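From: Thoa Đàm, Device Support Office
To: handset-users list
Date: 12th October
Subject: Re: Storage figures on the Skostix handsets

Members of the list are thanked for their messages on this matter. The question put by the Skoncombe office was representative of several received, and the reply is being sent to everyone for that reason.

> We were issued 17 of the Skostix phones and all of them
> are sold as having 32 GB of storage. The settings page on
> ours shows a good deal less than that before anything has
> been installed. Is this a fault, and should we be sending
> them back to Joneo? Two of my colleagues have also had the
> "storage almost full" warning while taking photos.

The handsets are not faulty and should not be returned. The figure printed on the box covers the whole of the memory chip, including the part reserved for the operating system. The settings page shows only what is left for the user. Joneo, as supplier, has been asked to state both figures on future delivery notes.

The warning is a separate matter. It appears when free space falls below a fixed level, and in most cases reported to this office the cause was the photo folder. One handset held more than 2,000 pictures, many of them near-duplicates saved by burst mode – a setting that is switched on by default.

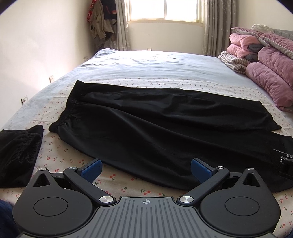

Photo: Phí / handset-users list

Users are asked to open Camera, then Settings, and turn burst mode off. Existing pictures may be moved to the shared drive by cable or over the office network. Please transfer no more than 200 files at a time, as larger batches have been timing out. Files should be checked on the drive before they are deleted from the phone.

Memory cards may be used in these handsets, but apps should not be installed on them. Cards already in use for photos may stay where they are.

A system update is expected in January and will need free space to install. Offices that cannot clear enough room by then should write to me directly, giving the asset number of each phone – replies to the full list are not necessary.

Thoa Đàm
Device Support Office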